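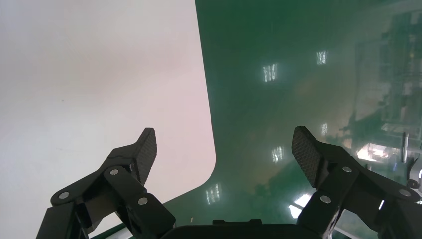 White sheet on a green surface

Home > Community Help > Safety and Accessibility > Training

How do I make our fire drill training work for adults with intellectual disabilities?

Hello everyone, and thank you in advance to anybody who takes the time to read all of this! I help run the day program at Skistusside, and in October I'm taking over the safety training from a coworker who has done it for years. We have 70 adults who come through in a week, most of them with an intellectual or developmental disability, and a few who use very few words or none at all.

The training we have now is a talk with slides. People are polite and they sit through it, but when the alarm goes off at a drill, three or four of them freeze and one gentleman heads straight for the coat room, which is the wrong end of the building. I don't want to frighten anyone. I also don't want to keep giving a talk that isn't helping. We did look at the Varer packet, but it seems to be written for grade school kids and our folks noticed that right away (one lady handed hers back to me).

Has anyone put together something that works for grown-ups? And do you warn people before a drill, or not?

3 answers

Answer 1 - marked helpful by 12 members

I've been doing this at Pronari for a good while now, and the first thing I'd say is please don't feel bad about the slides, we all started with slides. What made the difference for us was walking the route. Every Thursday after lunch, we go from wherever we happen to be to the meeting spot outside, no alarm, just a walk and a chat. It takes ten minutes if nobody stops to look at the birds. After a couple of months we added the alarm sound, played very softly from a phone, and turned it up a little at a time over the next several weeks.

On warning people - we do warn them, at least for the first few. We tell everyone in the morning, and we tell them again right before. Later on you can drop the second warning for those who are comfortable. Do keep a list of anyone who finds the noise painful, and have their ear defenders hanging by the door they'd use, not in a locker.

For your gentleman and the coat room, could somebody bring his coat to him? We had a lady who would not leave without her purse, so now it sits on the back of her chair and out she goes, happy as can be.

One more thing, ask your fire station if a crew member can visit in full gear and put the mask on slowly while people watch. A person in a mask is a scary sight if you've never met one.

Answer 2

check with your fire marshal, rules are different everywhere. we have 2 drills a year and thats it

Answer 3 - marked helpful by 3 members

Agree with nearly everything in the first answer. I'd only add that you should get your own members to help teach it. At Peltonen we have two self-advocates who lead the session with me, and people listen to them far better than they ever listened to me! They also rewrote our handout, and it came out a whole lot shorter than mine.

Make sure the evening and weekend staff get the same training too. Ours didn't for the longest time, and they were using different words for the meeting spot, so half the group thought it was somewhere else.

Was this page helpful? 280 people said yes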